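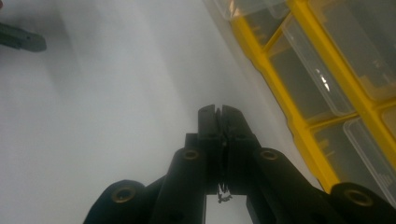

Posted by Loukia Politis, November 30, 2023

Spent most of the day on the sorting rules again. Lanying Xu wants them settled before the Stornoston bench starts, and I want them short enough that people will read them. The draft we took over from Plandon ran to 153 clauses and I don't think anyone there got past the first page.

The rule for small metal parts now reads: one part in the fingers at a time, close until the part is held and then stop squeezing. I had written "grip firmly" in May and that was a mistake. Everyone has their own idea of firmly.

Did a long stretch with the hand-held gripper myself, with the yellow drawer unit next to me on the white top. My wrist aches. The tiny bits are harder than they look, as the fingers hide them from you the moment they close. Lanying thinks we should allow a second try after a slip. I said yes, but the slip has to be kept in the record, marked as a slip. If we throw those out, the robot only ever learns from good days.

We disagreed about checking the joints. She would do it every 400 picks, I would do it at the start of each shift and after any drop on the floor. Left both in the draft for now - Petridis can choose, it is their standard in the end.

Still to write: what counts as a drop, and who is allowed to change a rule once work has started. At Narkora it was whoever shouted. I have put down two names and a signature.

Over 2 hours on the wording of clause 4. Stopped there and went home.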